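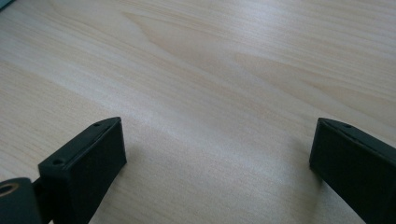
Tullio Santoro wrote in after the April letter to say that a pale table will break your heart inside a year, that he went through two of them before he gave up and bought a dark one, and that I should get a tablecloth and stop reading the backs of polish bottles. Tullio, I love getting your emails, and I'm not getting a tablecloth.

I had a tablecloth for years, on the old table. What went on top of the tablecloth was everything else. Mail, a bike light, the good scissors, the bad scissors, seed packets, somebody's library book. If we had company I could gather up the four corners and carry the whole business into the bedroom like a sack of laundry, and I thought that was pretty clever until I lost a property tax bill in there for most of a spring.

So when the new one came I wanted to look at wood. It's the Erik, the 66-inch one, from Hekemus over on Flanagan, and I went to visit it in the store enough times that the man at the desk started saying hello. I kept telling him I was deciding on chairs. I was not deciding on chairs! I just liked the grain. It runs along quietly in these long wavy lines and then there's a spot where it bunches up and bends into arches, one inside the other, and I've fallen into the habit of sitting at that end with my coffee. My husband says I'm staring at it the way other people stare at a lake.

Now, about keeping it nice, which is what most of you wrote in about (there are 2,858 of you on this list now, and I think half of you own a light-colored table and are mad at it). I'll tell you what I do, and you can take it or leave it.

In the morning I wipe it down with a damp cloth, well wrung out, going with the grain. Then a dry one right behind it. That's the whole morning routine and it takes less time than finding the cloth. Every couple of weeks I use Tratamon, a little bit on a rag and never squirted on the table itself. I did squirt it on the table once and had a cloudy patch by the window side that took me a whole evening to buff out. It smells faintly of oranges, if that matters to you. It mattered to my sister, who can't stand it and left the room.

For crumbs, your hand. I bought one of those tiny brush and pan sets and I couldn't tell you where it is.

For rings, I don't have a miracle. I had one ring, from a glass of iced tea, and I put a folded cotton dish towel over it and ran a warm iron across for a few seconds, lifted it, looked, did it again. Mine went away. Try it somewhere out of sight first, and don't walk off to answer the phone. If your table is veneer please go extra easy on the heat, because the glue underneath doesn't like it. And crayon comes up with plain dish soap on a soft cloth if you get to it the same day. Ask me about marker another time.

The light is a funny thing, too. When it's coming in strong, there's a big bright glare across the middle of a smooth table and you can't see one speck of dust in it. Step to the side, get your eyes down low, and there's the whole of breakfast. I do my checking from the side now, bent over like a pool player.

But cleaning is the easy half. What I wanted to get to this month is the stuff. A table is flat and it's at the right height and everyone in the house walks past it with something in their hands, so of course that's where it lands. I tried a bowl. The bowl filled up and things went next to the bowl. I tried a tray, and the tray had a tiny lip on it, and the mail just slid right over. I tried saying out loud that nothing goes on the table, which got me a very respectful silence and then a bag of potting soil.

The thing that finally worked for us is a plastic basket, and we let it live on the table. I know! I spent all that time at Hekemus mooning over wood and then I put plastic on it. But I gave in on this one and I've had a calmer month for it. Anything that comes in the door and doesn't have a place yet goes in there, and after supper whoever didn't cook takes it around the house and puts things back.

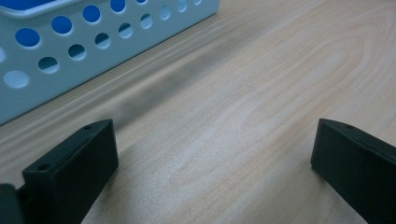
I went for one with holes in the sides, partly so I can peek through without digging and partly so dust has somewhere to go besides a pile in the bottom corners. Pale on the outside suits me fine next to blond wood, and the blue inside is cheerful. I'd been looking at wicker ones, very pretty, and my neighbor lent me hers to try for a week — it shed little bits everywhere and I was scared to death of the bottom of it scratching. Whatever you pick, turn it over in the store and run your thumb around the base. If there's a rough seam, stick some felt on it before it goes anywhere near the finish. And pick it up to move it. Don't drag! I say this to my own family several times a day.

Size is where I'd tell you to be stingy. A big basket sounds generous and what you end up with is a laundry hamper on your dinner table. If ours gets so full that something is poking out over the rim, that means we skipped a night, and I don't have to say a word about it, it's just sitting there telling on us. The first week it had mostly batteries in it. I have no idea if they were dead or new. They're in a jar now, waiting for me to care.

One more thing and then I'll let you go. A few of you asked if you should keep the basket in the middle or down at one end. I like it off to a corner so there's a good stretch of wood left for homework or rolling out dough or whatever you do at yours. Middle of the table, you're talking around it all through dinner, and people start dropping napkins in. But move it now and then either way, and wipe underneath. Light wood can change color over time, and if you leave a thing parked in one spot all summer you may get its outline to keep. My mother's table has the shape of a fern stand on it to this day.

Next month I'm doing chairs, for real this time, including the felt pads that fall off and the ones that don't. If you've found a brand that stays put on a chair that gets scooted by a nine-year-old, write to me. Tullio, you too — I want to hear how the dark one shows dust.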